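# 关于我们

先说一句，网站还在改，有些页面点进去是空的，急事直接写邮件或者打前台电话。
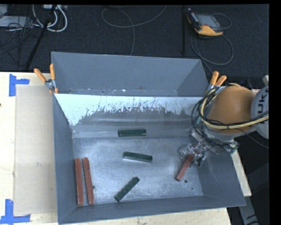 Lastano 是一所语言学校。不大。主要教立陶宛语和中文，后来加了一点葡萄牙语，学生自己要求的，老师也刚好会。开办的时候只有一间教室，在一家面包店楼上，上午上课全是黄油味。现在搬到了 Ollirov 街，两层，楼下上课，楼上办公加图书角。面包店的味道没了，有人怀念。

名字怎么来的，常有人问。没什么意思，注册的时候前几个都被占了，随手拼的，念着顺就用了。中文名一直没定，大家叫“拉斯塔诺”，也有人叫“楼上那个学校”，都行。

**我们教什么**

成人班为主。零基础、初级、中级，高级班人够才开。每班最多 6 个人，再多就轮不到开口了，这点我们不松口，春节前后报名多也不加座。一期课 18 周，中间停一周，给大家补作业，也给老师喘气。

少儿班只有周末上午，九点半开始。家长可以在楼上等，有茶，有旧杂志，wifi 密码贴在楼梯口。请不要站在教室门口看，孩子会分心，老师也会。

商务课另外谈。Veltis 公司的员工在我们这里上过两轮中文，主要练电话和邮件，发音放得比较松，能听懂就往下走。要是你们单位也想开，提前一个月说，排课表真的很费劲。

**怎么上课**

说得多，写得少，至少前半期是这样。语法讲，但不单独开一整节讲。教材用的是 Ramanauskas 那套，老版，封面丑，例句倒是好用，买菜、租房、跟邻居吵架都有。新版我们试过一学期，又换回来了。老师自己补讲义，有时候上课前十分钟才印好，还是热的，请多包涵。

作业每周 2 次。不交也不会怎么样，只是下节课会被多问几句。

考试有，期末一次，口试占大头。不发排名。需要证书的请在报名表上勾一下，补办要等，每年六月都有人忘，每年都要重新跑一趟盖章。

**老师**

固定老师加兼职老师，都住在本地，有两位本来是做翻译的，教着教着就不走了。全部用目标语言上课，零基础班头 3 周可以夹一点中文或者英文。之后就不行了，憋也要憋出来。

换老师可以申请，写邮件，不用写理由。

**图书角**

书可以借，登记一下就行。还书请放回原来的架子，不要放桌上。词典不外借（丢过太多本了）。中文小说最近多了不少，是一位老学员搬家留下的，还没编完号，想看先拿，记得写张条子。

**报名和费用**

春季班二月开始收人，秋季班八月。先做一个小测试，大概二十分钟，聊天为主，不用准备。学费表在“课程”那一页，如果打不开就是还没传上去，发邮件我们回给你。

退费：开课前全退，第一周内退大半，再往后不退，可以转给朋友或者留到下一期。学生证带来有折扣，过期的不算，问过很多次了，真的不算。

**找我们**

Ollirov 街，药店旁边那个绿门，门铃按第二个。第一个是牙医，他们已经很有意见了。

前台下午两点到八点有人，上午打电话可能在上课接不到，留言就好，当天会回，最晚隔天。停车不太好停，骑车来的话院子里有架子，锁自己带。

楼道灯坏了在修，晚上的课请走慢一点。

其他想到在补。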